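Looking after the Stimham cell: your questions answered

I keep the two-arm folding and bagging cell going at Istano, and I get asked the same handful of things over and over, so I've put them all on one page. If yours isn't here, drop me a line through the Sista contact form.

How do you start it up in the morning?

Main switch first, then I wait for the lights on the little boards by the bases before I touch anything else. After that I home the left arm, then the right, one at a time. Please don't home them together! They share the middle of the table and they will happily knock elbows.

Which jobs do you test it with?

Vacuum storage bags with folded clothes in them, nearly always. Clear film is the hardest thing we ask it to handle, and if the wrist cameras can cope with the glare then a tea towel is no bother at all. 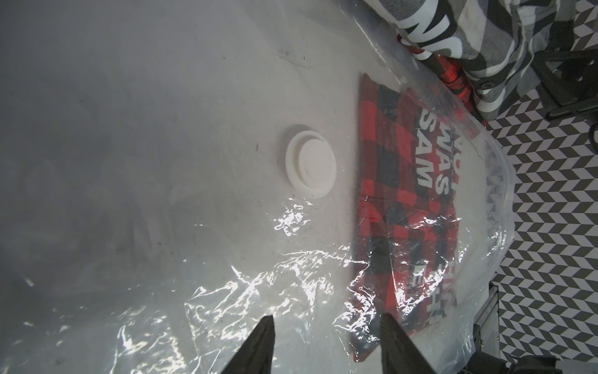 I run the bag job after any change to the lights or the cameras, even a tiny one. If the gripper loses the film more than 2 times in a run, I stop and go through the camera settings before I blame the fingers.

How often do you clean the fingers?

At the end of every shift, with a barely damp cloth. Lint is the real enemy (flannel is dreadful for it) and it builds up near the tips, where you won't spot it unless you look from underneath. I check the grip on a scrap of something checked afterwards, as slipping is much easier to see when there are squares to watch.
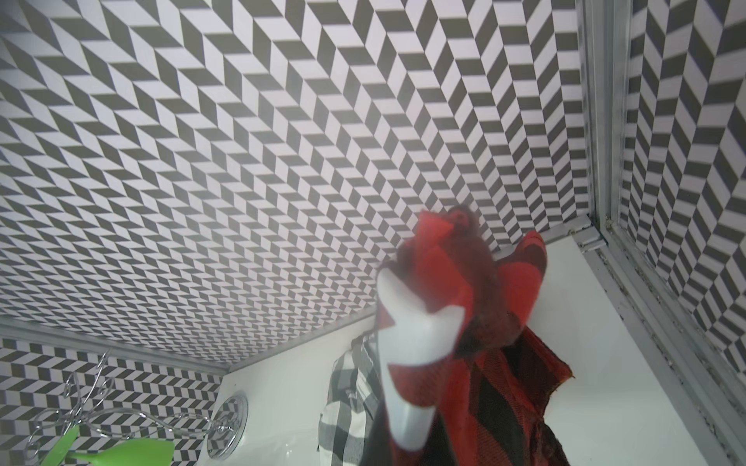

Gripper finger holding up a red and black check cloth.

When do you replace them?

The Setiawan manual says to go by wear, and I write the run number in the log each time. The last pair came off at run 146 and the pair before that managed 189, so I keep a spare set in the drawer and don't fret about the exact figure.

Why does it sometimes grab two layers?

Nine times out of ten the gripper is coming down too low. Raise the approach height a touch and try again on a mixed pile, with soft fabric and plastic together.
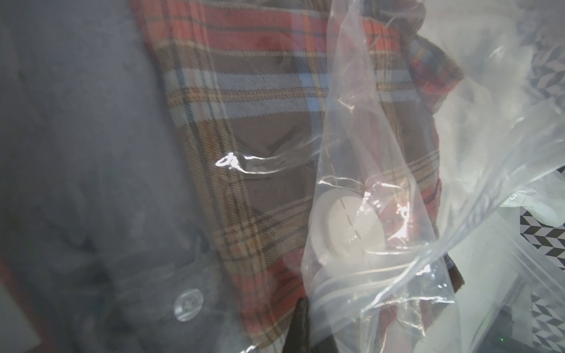

One reader, Stimham night shift, wrote in to say that raising the height did nothing for them until they had slowed the closing speed as well, and that I ought to put the two together. Fair point, and I've since done the same on ours. Slow first, then height, and change one thing at a time or you'll never know which did it.

Do I need to recalibrate if I move an arm?

Yes, always, even if you only loosened the base plate bolts and nipped them up again. I do the front rail first, checking both plates are square to it, then the wrist cameras, then one pass over the table with the arms at half speed.

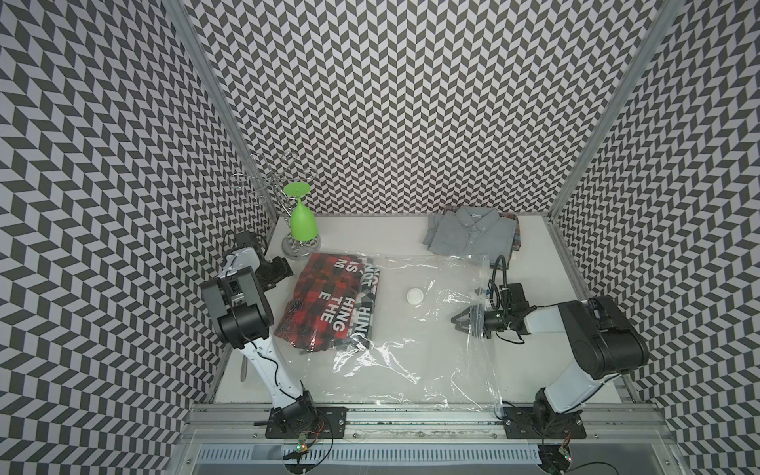 Cables come last. Move each arm through its full reach by hand with the power off and watch that nothing pulls tight at the wrist. I leave a bit more slack than the manual suggests and I've had far fewer dropouts that way.

Can I wipe down the chevron panels?

You can, with plain water and a soft cloth. Skip anything that leaves a shine.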